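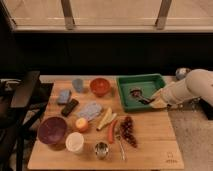
The sorting bench at Lernano has had a new pair of hands since November, and the returns team is thrilled! Afroza Ranasinghe used to spend almost 4 hours a shift putting mixed household goods into bins. Now the arm reaches over to the green tray while she checks items for damage – the part of the job she likes best. Bowls, cups, a remote control, all on one table, and she still decides what gets resold. Kwaku Akpalu starts his training next.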